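**Subject: Re: [sim-handling] Handheld slides out of the basket on lift (Macedo cell)**

Hi all,

Tomás, thank you for such a clear report! I read it over breakfast on 5th June and had the cell loaded before my coffee was finished. I can reproduce it, I think I know why it happens, and it's a lovely fault once you get into it. Quoting your message so Fernanda has it in one place:

> From: Tomás Sampaio
>
> Since we merged the new Macedo assets, the basket task has been failing in a way I haven't seen before. The lift starts fine, the basket comes up off the perforated plate, and then the white handheld slips sideways over the right wall and goes down between the board and the plate. Out of 400 episodes, 108 ended like that. The policy is the same one that ran clean in October.
>
> The part that worries me is that the success checker marked 62 of those as passed. If we'd carried that checker over to the real arm at Ulbridge, it would have gone on to the next step with a device on the floor.
>
> I tried more friction on the basket. It helped a little. Any ideas?
>
> Tomás

So, what I found. The handheld is bigger than the basket wants it to be. It rests across the walls, with the body bulging out over the right side, so nearly everything depends on how the solver treats the contact along that one wall. In the old assets the basket wall was a plain solid box for collision. In the new ones somebody (me, I'm afraid, in the spring cleanup) switched it to a mesh built from the lattice pattern. It looks gorgeous, and all those little diamond edges give the solver a different set of contact points on almost every step.
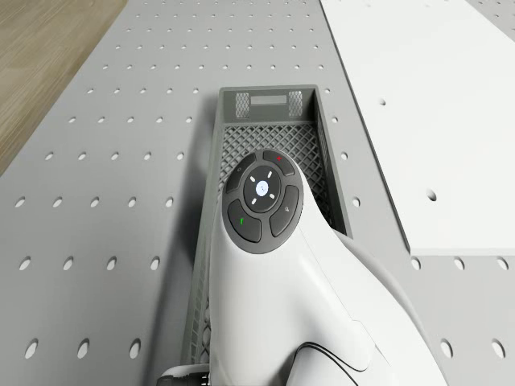
With contacts appearing and vanishing like that, the device creeps a tiny bit each step even when nothing is moving. I logged its position with the arm parked and the basket untouched, and it wandered toward the right wall all by itself! Once the lift begins it only needs a small tilt and over it goes. That's why your friction change helped only a little: the creep gets slower but it never stops.

I swapped the collision shape back to solid walls, kept the lattice for rendering, and reran 312 episodes overnight. Zero slips. I'm really happy with that, but please do run your own seeds before we call it fixed, as I only used the default lighting and one starting pose for the basket.

The checker is a separate problem and in my opinion the more serious one. It looks at basket height and gripper state, and it never asks where the device is. It passes if the basket is up and the fingers are closed at the moment of the check. In your 62 the device was already gone by then. In the others the basket got knocked on the way and failed the height test, so we were catching those by luck.

What I'd like to do:

- Add a test that the device's center stays inside the basket outline, held for a full second after the lift.
- Abort the episode if the device touches the board, the plate or the floor at any point after the lift begins.
- Put the same abort on the Ulbridge cell, using the overhead camera, and leave that cell on hold until it's in.

Amândio, could you look at the third one? You know the stop logic there far better than I do. I'd much prefer a plain stop with the arm holding still to anything that tries to recover. Madalena had a good point on the call: if the device has dropped, a person will reach in for it, and the arm had better not be planning its next move.

One open question for anyone who has used the Ernon solver settings: does the contact margin default to zero for thin meshes? The Lavalberg drawer scene has a mesh tray too, and I'd love to know whether it creeps the same way. I haven't looked yet.

The branch is basket-solid-walls. Please break it!

Celeste Nogueira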